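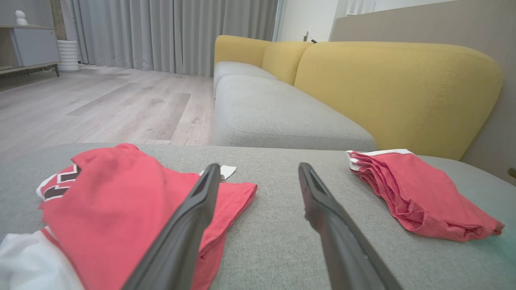

Gradside's own help page puts the change window at 2 hours before departure, a moderator reminded posters at the top of this thread, and that limit applies to the outbound leg only.

## Split rail booking, missed first leg: is the return still valid?

**closness_rail**

I have a return from Parville booked through Gradside in February. Outbound is two trains on two separate tickets under one booking reference. The return is one direct train.

I may need to skip the first outbound train and join at the connection point. Airlines cancel the rest of an itinerary if you miss a segment. Does the same rule apply to rail tickets sold this way? The confirmation email has no fare conditions, only a link that goes to the login page.

**Krasniqi**

No. Each ticket is its own contract with the operator, even under a shared reference. An unused first leg is forfeited and the others stay live. Two things to check:

- The fare code on each PDF, lower left. If both outbound legs show the same code and the same ticket number, it's a through fare and you may not be allowed to board partway.
- Seat reservations. On a through fare, some operators release the seat if it isn't claimed by the second stop.

Print the return separately. The app groups all legs and sometimes marks the whole trip as expired once the first date passes — the barcode still scans, but you have to find it under past trips.

**gauge_4**

Did this last fall, no problem. Conductor didn't even look at the first ticket.

**closness_rail**

Checked the PDFs. Different ticket numbers on all of them, same fare code on the outbound pair. I'll board at the connection and carry the return on paper.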